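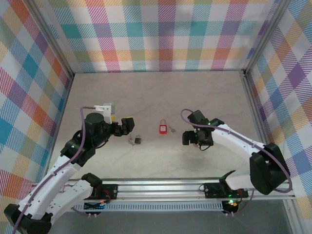
Course Handout 4: Looking Over a Two-Arm Kit Before You Buy One
Evening Program in Practical Automation, Mellcombe Technical College
October 28, 2018

Welcome back, everyone, and thank you for the lively talk last time about grippers (we ran over again, I know, and I'm not a bit sorry!). Tonight we turn to something many of you asked for at the start of the course, namely how to judge a small robot kit when a seller puts one in front of you and it all looks wonderful. Our subject is the Gralis bench kit, sold by Plemitz, and we'll work through it the way I would if it were my own money on the table.

1. What you are paying for

The Gralis comes as a pair of arms on a shared front rail, with the electronics boards mounted on the rail below them. Plemitz will sell you one arm by itself, but the price drops less than you'd hope, and most of the interesting practice work wants two. The seller's sheet lists 737 separate parts if you order it unassembled. Please don't let that scare you, as a great many of those are screws, though I would still set aside a long weekend and a good lamp.

You can also pay Plemitz to assemble it. Shehata, the other supplier we've mentioned in class, offers a similar service with a longer wait and, in my experience, better answers on the phone.

2. Cables, and why I go on about them

Look at the cable first, always. On these arms a purple cable follows the links and arcs up over them, and on the left arm you can see it clipped to the white segments before it loops over the wrist motor. A loop like that gives the joint some slack to turn with. Ask yourself how much, and ask at both ends of the travel. Then look at the right gripper, where a few black wires hang a little below it. Make a note of any wire hanging near the fingers on a kit you are reviewing, and ask the seller how it ought to be tied back.

3. The padlock exercise

Plenty of demonstrations use foam blocks, and foam blocks flatter everybody. I much prefer padlocks and keys. With a red padlock standing upright, a smaller black one, and a little silver key near each, you get several kinds of trouble in one go. A small flat key lying on a smooth floor is miserable to pick up. A padlock has to be held steady by one arm while the other brings the key to it, and the key then has to go in straight, which will show up any play in the wrist very quickly.

For the November session, please write out the steps for opening one padlock, saying at each step which arm does what. Then mark the two steps you think most likely to fail. Suppose you may make 120 attempts in all: how would you divide them between the large lock and the small one, and what would you write down after each?

4. Questions for the seller

Can I buy a single finger for the gripper, or only the whole gripper?
What does each indicator light mean, and is that printed anywhere?
Can the arms be moved along the rail, and what has to be set up again afterward?
Who pays the shipping when a motor goes back?

That third one caught me out some years ago with a different kit, and I lost most of an afternoon to it.

5. Where I come down, for now

I like the Gralis for teaching. The joints are easy to get at and the boards sit out on the rail where a class can gather and look at them. I'm less happy with the manual, which skips from unpacking to first motion in a page and a half. If your shop has somebody patient, you'll manage fine. If not, pay for the assembly and ask for the setup notes in writing.

Bring your step lists on paper next time, please, with plenty of room in the margins for the rest of us to scribble.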